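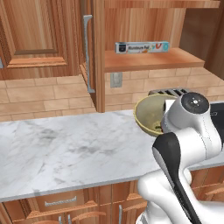 Figure 4. A yellow bowl at the back of a marble countertop, next to the stove.

4. Use of the counter beside the stove

4.1 Background to this part of the study

Kitchen planning guides usually treat the counter as one surface with a fixed amount of room. People who cook at home don't use it that way. Some parts of the counter are in use all day, some only when a meal is being made, and some are taken over by things that stay put for months. The part beside the stove (Figure 4) is of special interest. It is the place where food is set down just before and just after it is cooked, and in a small kitchen it may be the only open surface within reach of the burners.

In this section we report what the households in our survey told us about that part of the counter. We asked how it was used on ordinary cooking days, what was left on it between meals, and what people moved when they needed more room. The sink side of the counter was covered in Section 3 and is mentioned again only where the two compete for the same items.

4.2 Households and records

Replies came from 872 households in two towns, Gitow and Tivthorpe. The towns were chosen for their housing. Most of the Gitow homes were built as apartments and have one short run of counter along a single wall. Homes in Tivthorpe are mainly detached, and many have counters on two or three sides of the room. We expected this difference to show in the answers, and it did.

Each household filled out a form at the start of the study. A smaller group then kept a daily kitchen log for 30 days, beginning in December. The log was a printed sheet, kept on the refrigerator or inside a cabinet door, with one line for each time food was prepared. The person cooking wrote down what was on the counter beside the stove before starting, what was added, and what was still there when the meal was served. The last logs were received on 21/02/2020. Logs with more than nine missing days were left out of the counts but were read for their written comments.

Items were sorted with the Owusu list, a set of plain household categories used in our earlier work on pantry storage. We made one change. The list puts mixing bowls and serving bowls together, and in this study we kept them apart, as people spoke of them very differently. A mixing bowl was a tool and could be set down anywhere. A serving bowl was often described as something to be kept clear of the burners.

4.3 Front and back of the counter

The most consistent result concerns depth. In both towns, people did their cutting and mixing at the front edge and used the back of the counter for storage. The back held oil bottles, salt, jars of utensils, paper towels and small appliances. Where there was an outlet in the wall, the toaster or coffee maker was almost always placed near it, even when this took up the space beside the stove.

Several households said that they had given up on the back of the counter. It was hard to reach past a hot pan, and it collected grease. Others used it on purpose as a resting place. Bowls of chopped vegetables, beaten eggs or covered dough were pushed back while something else was being done in front. In the logs, this was the most common short-term use of the back of the counter, and it was more common in Gitow, where there was often no other place to put the bowl. 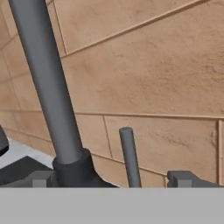

Does a deeper counter give the cook more room to work?
In most of these homes it did not, as the added depth at the back was filled with stored items and the working area stayed close to the front edge.

The same pattern was found in remodeled kitchens. Households that had put in deeper counters were pleased with them, and a few said that the kitchen looked tidier. Their logs, though, show the same working area as before - a strip along the front, wide enough for a cutting board and a bowl. Width made a larger difference than depth. Where there was open counter on both sides of the stove, one side was used for raw food and the other for finished food, and few of these households reported having to move anything during cooking.

4.4 What is left out between meals

We also asked what stayed on the counter when no cooking was going on. The answers fell into two groups. Some items were left out since they were used every day, and people could say right away when they had last used them. Others had been left out because there was no cabinet space. Large bowls were often in this second group. They nest well with other bowls of the same make but poorly with anything else, and a single large bowl can take up most of a shelf.

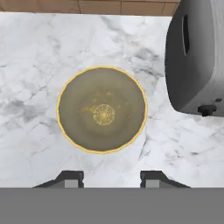 Households that kept a bowl on the counter all the time tended to give it a second job. It held fruit, keys, mail or onions until it was needed, and then had to be emptied and washed before use. In Tivthorpe this was seen mostly on islands and side counters. In Gitow the bowl was more likely to be near the stove, and the comments there were less favorable. One household wrote that it had stopped baking on work days for this reason.

A low-cost wall shelf, the Fatunby, was already in use in 30 of the homes. Those who had one stored bowls on it and reported a clearer counter, but they had also chosen to buy it, and we can't separate the effect of the shelf from the habits of the people who put it up. Their logs were kept in the main counts.

4.5 Limits

The logs depend on what the cook thought worth writing down. Small items such as spoon rests and dish towels were probably missed. The period also took in the winter holidays, when more baking is done and more people are in the kitchen than at other times of the year. Counts for mixing bowls and baking sheets should be read with this in mind. The comparison between the towns is less affected, as both kept their logs over the same period.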